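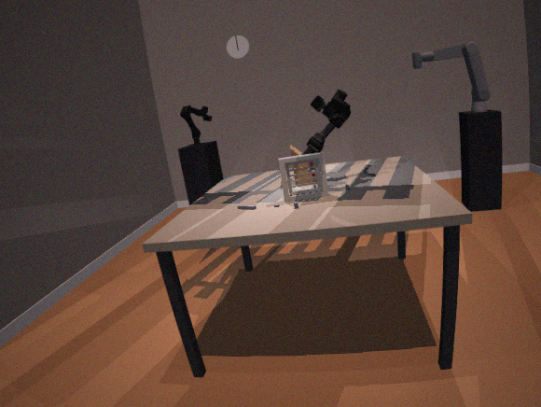
How to Refinish a Tabletop Without Losing Your Mind (or Your Weekend)

I've done this to four tables now, and the last one finally came out the way I wanted, so I'm writing it down before I forget. It works for any solid wood top. If yours is veneer, go very easy with the sander, because you can chew through that thin layer in seconds. Ask me how I know!

What I use

Sandpaper in 80 and 220 grit, a random orbit sander, a tack cloth, a can of Saliba wipe-on satin, a pile of old T-shirts, and gloves. My can of Saliba cost me $27 and I still have half of it left.

Step 1. Get it clean

Warm water and a little dish soap, then a second wipe with plain water. Kitchen tables especially have years of grease on them, and if you sand that you just push it into the grain. Let it dry overnight.

Step 2. Sand off the old finish

Start with the 80 and go with the grain. Keep the sander flat and keep it moving (if you park it in one spot you get a dip, and you'll see it every single time the sun comes in). The edges go fast so I do those by hand.

Step 3. Sand again, lighter

Switch to the 220 and go over the whole thing until it feels smooth under your palm. Vacuum, then tack cloth. Then tack cloth again, especially along the edges where dust likes to hang on.

Step 4. First coat

Fold a piece of T-shirt into a pad, dip it, squeeze it out and wipe in long strokes from one end to the other. Thin is the word. My first table had puddles and they stayed sticky for a week. I like the room at 70 degrees with a window cracked.

Step 5. Wait, scuff, repeat

Give it a full day. Rub it lightly with a worn piece of the 220, wipe off the dust and put on the next coat. I do 2 coats on a side table and add another for anything people eat on.

Step 6. Leave it alone

It'll feel dry long before it's hard. I wait a week before I put a lamp or a plate on it, and longer in November when the garage is chilly.

One more thing about the rags: lay them flat outside to dry, never wadded up in the trash. Oily rags can catch fire all by themselves.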